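**Notebook, student robotics project, indoor navigation group**
Entry of 9/24/19
Recorded by Elisa Sanna. Read and initialed by Rodrigo Frade.

Present: R. Frade, E. Sanna, G. Magalhães, M. Loureiro. F. Gouveia joined for the second half.

1. Status of the door task

The group continued work on the simulated door task for the Aguiar student challenge. The entry is to be submitted under the team name Lenia. The rules require that the robot enter a room through a glazed door, reach a marked point on the far side, and return without contact with the glass. Contact with the wooden parts is permitted but costs points.

The run limit was raised from 191 to 439 simulation steps after the last meeting. Mr. Magalhães reported that the old limit had ended many runs while the arm was still being brought into position, and that the scores from those runs should not be compared with later ones. It was agreed to move them to a separate folder and to leave them out of the March report.

2. Collision shapes

Ms. Loureiro reviewed the door model. The visual mesh shows individual panes, but the collision shape had been built as a single flat slab. The slab was thicker than the visible stile, and contacts were therefore being logged before the arm reached the wood. She has rebuilt the shape in separate parts: stiles, rails, muntins and panes. Contact with a pane now carries its own label in the log.

The new shape is slower to compute. On the older of the two lab computers a batch of 1,000 runs no longer finishes overnight. Mr. Frade has asked whether the pane contacts could be checked at every second step. No decision was made.

3. Depth readings through glass

Ms. Gouveia raised the matter of the panes again. The simulator renders them as partly transparent, and the wall behind them comes through in the color image. The depth channel, however, treats each pane as solid. The planner accordingly receives two different accounts of the same part of the room. She proposed masking the panes in the depth channel and relying on the wooden grid to locate the door. Mr. Magalhães objected that the grid is difficult to match when the door is seen at a steep angle. Both views were noted, and a comparison is to be made on the same starting positions.

Views from the simulator, kept with this entry:
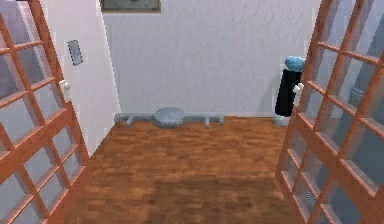
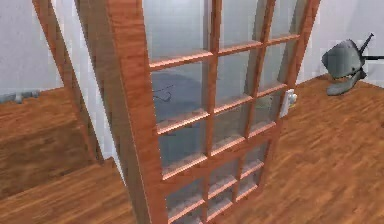
4. Handle

The handle approach is unchanged from the previous version. Ms. Sanna is to write down the approach pose in door coordinates, as the values now in the script are given in room coordinates and must be edited by hand whenever the door angle is changed. Two members have made this edit differently, and their results do not agree.

5. Use of the Nindico planner

The trial license for the Nindico planner has been installed on one computer only. Members wishing to use it should sign the sheet by the door and should not leave jobs running under another member's account. The configuration file must be copied to the shared folder after every change, with initials in the first line.

6. Assignments

- Mr. Magalhães: compare masked and unmasked depth, with 6 starting positions for each.
- Ms. Loureiro: measure the cost of the pane contact check and report the figures by message.
- Ms. Sanna: approach pose in door coordinates; correct the label "hinge_L", which is at present attached to the wrong joint.
- Ms. Gouveia: write to the challenge office concerning the definition of "return." The rules do not state whether the arm must be clear of the doorway or only the base.
- Mr. Frade: archive the runs made under the old step limit.

Open question carried over from the previous entry: whether the starting door angle may be varied by the judges. Until a reply is received, the group will continue to train with varied angles.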